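Famgate Stone Sealer 200
Penetrating Sealer for Natural Stone Surfaces

Product code: FG-549
Manufactured by Famgate, Ernumbridge

Overview

Famgate Stone Sealer 200 is a clear, water-based penetrating sealer intended for interior natural stone. It is suitable for marble, limestone, travertine and granite in homes, hotels, restaurants and public buildings. The sealer is absorbed below the surface of the stone and slows the entry of water, cooking oil, coffee and wine. It leaves no film and does not alter the color or finish of the material.

The product is supplied ready to use and must not be diluted. It is sold in a single container size and may be ordered directly from Famgate or through Horgan, the authorized distributor for trade customers.

Areas of Use

Tabletops, counters, vanity tops, window sills, fireplace surrounds and interior floors. The sealer is not intended for exterior paving, shower floors or surfaces that have been waxed or coated. Existing wax and coatings must be removed with Plitari Stone Cleaner before treatment.

Surface Preparation

The stone must be clean, dry and free of dust. Newly installed stone should be left until grout and adhesive have cured fully. Stains should be treated before sealing, as the sealer may make them more difficult to remove. A test application on a small, hidden area is required for each type of stone.

Application

Apply a thin, even coat with a lint-free cloth or a soft brush. Allow the sealer to stand for 9 minutes. Remove all remaining liquid with a clean, dry cloth before it dries on the surface. Porous stone may require a second coat, which should be applied in the same manner.

Treated surfaces may be used lightly after 6 hours. Avoid contact with water and food during this period.

Maintenance

Clean treated stone with a soft cloth and a neutral cleaner. Vinegar, lemon juice and bathroom descalers will etch marble and limestone whether or not a sealer has been applied. Etching is a change to the stone itself and is not covered by the product warranty.

Storage and Safety

Store upright in the original container and protect from frost. Keep out of reach of children. Wear gloves and provide ventilation during use. Consult the safety data sheet before first use.

Ordering

Trade accounts may be opened through the Horgan sales desk. Samples are available on written request.

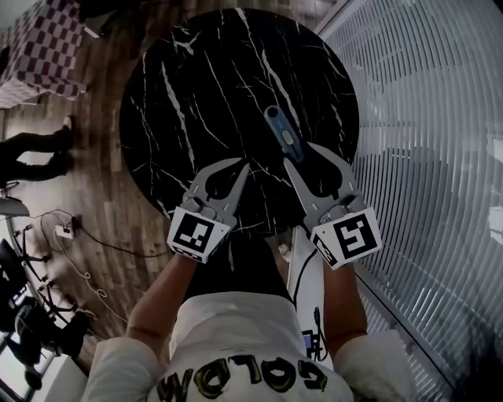 Polished marble absorbs liquid more slowly than honed marble, and the quantity of sealer should be reduced accordingly. Excess product left on a polished surface dries to a dull haze. On black marble with a glossy finish and fine white and gray veins, as on this round tabletop, haze is especially noticeable, and buffing should continue until the cloth moves freely over the stone. Any haze that remains may be removed by applying a small amount of fresh sealer and wiping the area dry at once.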